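Becherzelle Ullis: Greifer rechts verliert Nullpunkt, wer hat das auch?
Erstellt von htoom, 24.06.2019
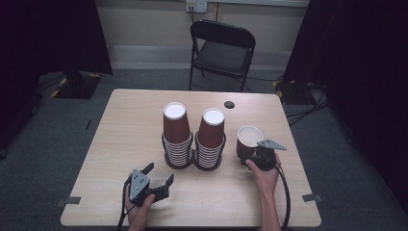

Moin zusammen, Problem mit der Becherzelle. Seit dem Umbau driftet der rechte Greifer beim Schließen. Offen-Anschlag nach Referenzfahrt 1.915 Inkremente, nach einer Schicht nur noch 1.760. Links steht wie eine Eins. Die Handgreifer fürs Einlernen haben den gleichen Antrieb und die gleiche Elektronik wie die am Arm, darum teste ich erst mal von Hand: rechts den einzelnen Becher neben den Stapeln klemmen, links offen danebenhalten, Werte mitschreiben. Gleiches Bild wie am Arm. Kabel schon getauscht, Finger nachgezogen. Bin langsam ratlos. Jemand ne Idee?
Gruß Heino

3 Kommentare ausgeblendet

valdis_k schrieb:
Steckverbinder am Handgelenk. Immer der Steckverbinder. Wenn das Kabel so am Unterarm runterläuft wie bei dir, zieht jede Drehung am Stecker. Zugentlastung dran und gut.

htoom schrieb:
Hab ich. Kabel neu, Zugentlastung auch neu. Keine Änderung. Und dann müsste ich ja Aussetzer im Log haben, hab ich nicht. Wert wandert einfach langsam weg.

edgars.j schrieb:
Langsam wandern = mechanisch. Ritzel auf der Welle. Madenschraube prüfen! Wir hatten in Halás genau das, die war ab Werk ohne Sicherungslack drin. Nach 300 Betriebsstunden lose. Deckel ab, Strich mit Lackstift über Welle und Ritzel, eine Stunde laufen lassen, gucken ob der Strich noch fluchtet.

valdis_k schrieb:
Glaub ich nicht. Lose Madenschraube springt, die wandert nicht. Hab genug davon gesehen.

edgars.j schrieb:
Kommt auf die Last an. Bei Pappbechern ist die so klein dass es eben nicht springt. Bei deinen Gussteilen in Terville klar, da knallts.

maarja_a schrieb:
Mal was anderes, wie hoch ist der Schließstrom? Ein Pappbecher gibt nach. Wenn du auf Strom schließt und nicht auf Position, drückt der Greifer immer weiter bis er den Becher oval hat, und je nach Becher kommt jedesmal was anderes raus. Hat dann mit dem Nullpunkt gar nix zu tun. Bei den schwarzen Ringhaltern seh ich noch ein zweites Thema: die stehen fast aneinander. Kommst du mit den Fingern da beim linken Stapel überhaupt sauber dazwischen? Wenn ein Finger am Nachbarstapel anschlägt, verbiegts dir auf Dauer die Aufnahme.

htoom schrieb:
@maarja Strom steht auf 200 mA, war vorher auch so. Aber der Offen-Anschlag ist ja ohne Becher gemessen, der dürfte davon nicht weglaufen? Halter auseinanderrücken kann ich probieren, Programm muss dann neu geteacht werden, halber Tag weg.
@edgars Lackstift mach ich morgen früh.

k_uibo schrieb:
Halter würd ich stehen lassen. Von oben greifen, der Becher liegt ja eh mit dem Boden nach oben auf dem Stapel. Zustellung senkrecht, dann stört der Nachbar nicht. So läuft das bei uns in Wastudham seit Dezember ohne Kollision.

maarja_a schrieb:
Senkrecht geht, wenn der Stapel immer gleich hoch ist. Ist er nicht, der wird mit jedem Becher kürzer. Ohne Höhenabfrage fährst du irgendwann ins Leere oder oben drauf.

k_uibo schrieb:
Zähler im Programm, pro Becher ein Offset. Braucht keinen Sensor.

maarja_a schrieb:
Und wenn zwei zusammenkleben? Passiert bei uns ständig. Dann stimmt der Zähler nicht mehr und keiner merkts.

k_uibo schrieb:
Dann Becher vorher auffächern. Aber gut – jeder wie er mag.

htoom schrieb:
So, Deckel war ab. Strich von heute früh fluchtet nicht mehr, sitzt sichtbar versetzt. Madenschraube ließ sich mit zwei Fingern drehen, von Lack keine Spur. Also Punkt für Edgars. Hab mit mittelfestem Lack eingesetzt, über Nacht aushärten, dann Referenzfahrt neu und Offset in die Config. Links mach ich gleich mit auf, auch wenn der noch gut ist.

valdis_k schrieb:
Ok nehm ich zurück. Guck trotzdem nach dem Stecker.

edgars.j schrieb:
Fläche auf der Welle beachten!! Schraube muss auf die Abflachung, sonst hast du das in paar Wochen wieder. Und Welle vorher entfetten.

htoom schrieb:
Mist, Entfetten hab ich vergessen. Also nochmal auf. Melde mich wenn die Schicht durch ist, Halter bleiben erstmal wie sie sind.

Zuletzt bearbeitet von htoom
16 Kommentare · 4 mal geteilt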